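Resetting the Code on a Starkach 3000 Keypad Deadbolt

Applies to units made from 2016 onward. Earlier Anville bodies use a different board and need the Hartley service key.

1. Open the door and extend the bolt. Remove the battery cover on the interior side.

2. Press and hold the grey programming button until the keypad beeps twice. Enter the factory code, 3661, then press the lock symbol.

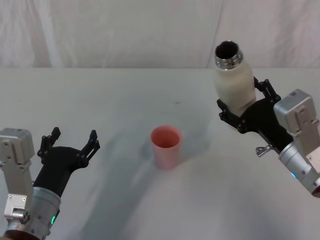
3. Enter the new code – four to eight digits – and press the lock symbol again. One long beep confirms the change. Three short beeps mean the entry was rejected; return to step 2.

4. Test the code three times with the door still open. Refit the cover and tighten the screw by hand.

If the keypad displays error 926, replace all four AA batteries and repeat the procedure.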